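Garden hand tool check – Mirzaei potting room
December 15, 2025
Checked by: Mirko Villa

1. Bag
Canvas with green trim. Stitching to be looked at every May. OK.

2. Gloves
Red and black, laid out with the tools. Replace if a fingertip wears through.

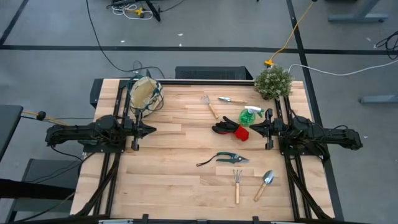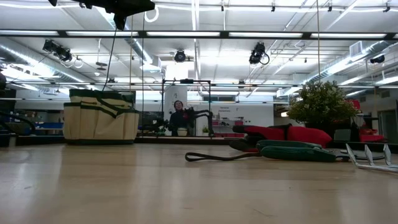 3. Shears
Green handles. Strap to stay on. Blades need oil – ask Vsevolod Lytvynenko for the Breder tin.

4. Hand rake and trowel
Handles tight. Rake tines to be wiped before storage.

5. Spray bottle
Trigger works. No label on file, so water only until one is fitted.

6. Table
Light wood, fine marks on the top. No splinters felt. Pass.

Next check: 90 days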